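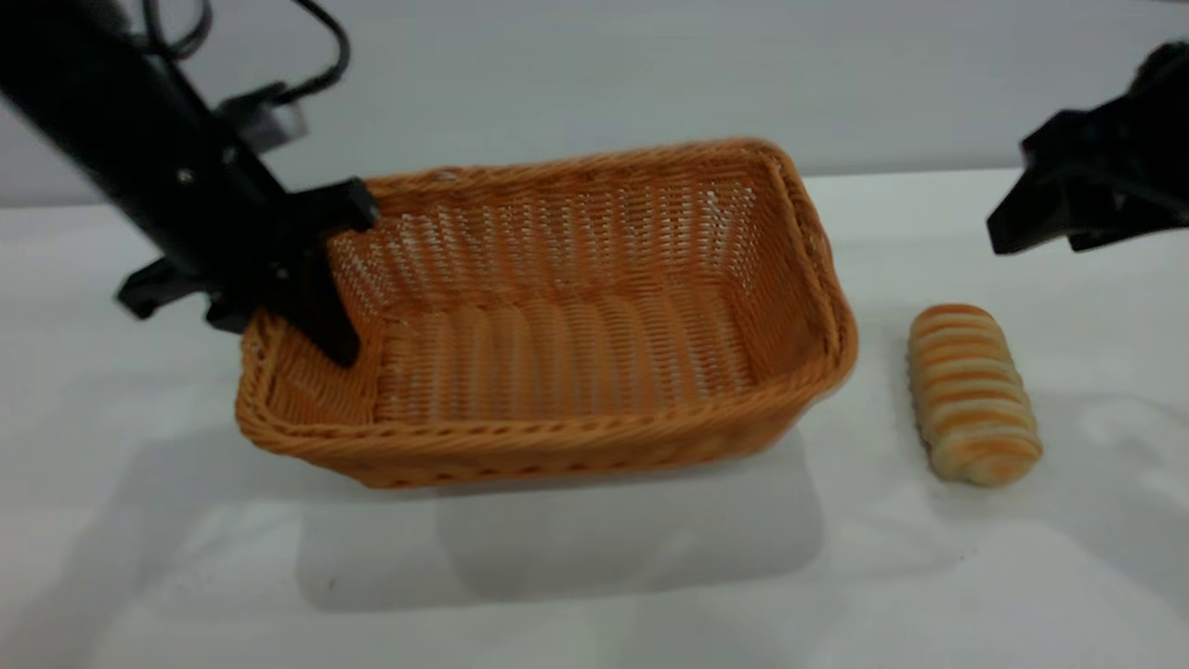

# The Bakery Problem

The after-school robotics club at Casunia meets in what used to be the school's typing room, and this term it has one job: put a bread roll in a basket.

The task comes from the Inik Challenge, a regional contest for student teams. The rules fit on a single sheet. A two-armed robot starts with a wicker basket and a twisted roll on a bare white table. The roll has to end up inside the basket, and the basket has to stay on the table. Each team gets 14 scored attempts.

Students began in September by driving the arms by hand, one student to a run, and saving every run to a shared drive. They have 811 recordings now. The target was 500, but the early ones were poor and most of those will be thrown out.

The basket caused more trouble than the roll. It weighs very little, and a light bump from either arm sends it sliding. The club's answer was to use the left arm to steady one end while the right arm does the carrying. Getting one finger down inside the wall and the other outside it, without dragging the weave, took three weeks of practice. The older students wanted to tape the basket down. The rules don't allow tape.
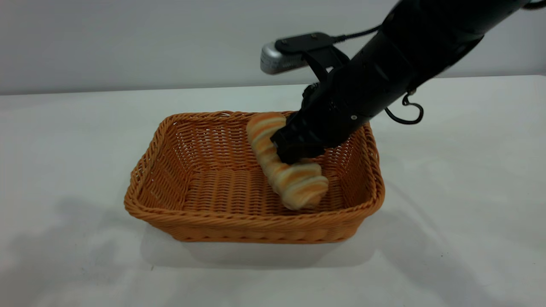
The right arm has its own habits. If it closes too far along the roll, the free end swings and catches the rim on the way in. Closing near the middle works better, and laying the roll down at a slant gives the fingers more room to open. The club writes these things on index cards and pins them over the sink.

Testico, a machine shop across the street, cuts brackets for the team and charges only for the metal. The code is shared with the club at Lins, an hour north, which will also be competing. The two groups trade notes every other week and keep their scores to themselves.

Casunia's best result so far is 37 good runs in a row, on an evening when the building was supposed to close at six. The following session the same program missed on its second try. The students spent the rest of that afternoon going back through the recordings, and they plan to change the grip height before the next practice round.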